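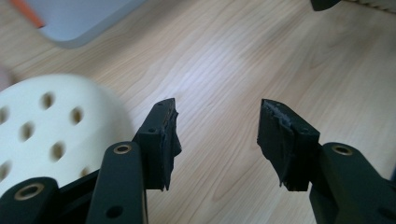
Baysal asked in the comments whether the fingertip pads should be replaced before any further work is done on the linkage. The question is a fair one, and readers following the Grandik gripper build are owed a proper reply.

The inner faces of both fingertips are torn, and the material is coming away in shreds. The pads were cut from a sheet left over from an earlier project and were never intended as a permanent part. Replacement has nevertheless been placed second on the schedule. The brass-colored bushings in the link arms come first – any play at those joints would spoil the alignment of a new pad.

The Zerkberg log now stands at 807 closing cycles. A further 200 will be run on the existing pads, after which two replacement materials will be compared.

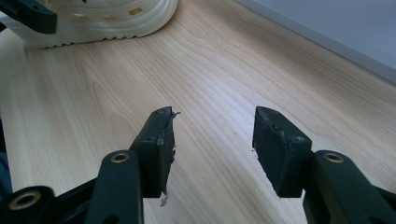 Trulluvbridge, January – Bench time at the shared workshop has been reserved for Thursday evening. The old pads will be removed with a scraper and the faces cleaned before any adhesive is applied. Drawings for the new fingertip block will be posted once the fit has been checked. Comments on pad thickness remain open until then.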